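Zervas cell kit, household pack - review after 331 runs

Short one, I have to be back at the bench by 4. Bought the Zervas setup kit to get our simulated kitchen cell into shape before we touch the real arm. Runs on top of Jurimen, which we already had. Install took 20 minutes, then most of an afternoon on the camera mounts.

Good stuff first. The wrist view preset is very usable out of the box. Palm at the bottom, both fingers in view, open gap where you want it. I only nudged the pitch. The head view preset is worse, too much of our own body in it, and the wide lens bends the walls like crazy. Fixable in the config, but the docs dont say where. It's under "rig", not "camera". 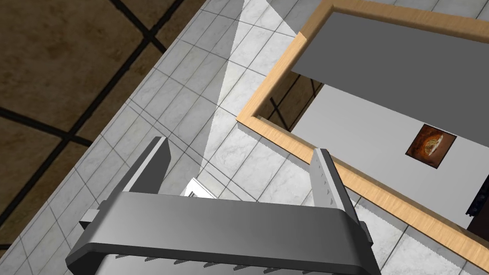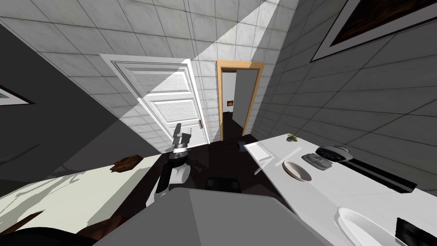

Wrist preset first, then the head preset with the arm up by the white door. Both simulated.

Finger calibration: run it with the jaws open. Took me 2 tries becuase I started closed and the zero was off. After that it held for the whole batch, no drift that I could find.

Not so good. Joint limits reset when you reload a room. Every time. I keep a copy of the file and paste it back in. Clidomlow has a free script for this but it choked on our second arm so I gave up. Also the small items on the tile floor are a pain, default grip height is too high and you get a lot of air grabs. Drop it a bit and save as a new profile, do NOT overwrite the default.

Support at Unent (they resell it) answered the same day, fair play.

Would buy again for the wrist preset and the calibration alone. Skip the add-on textures. 4 stars, would be 5 if it remembered my limits.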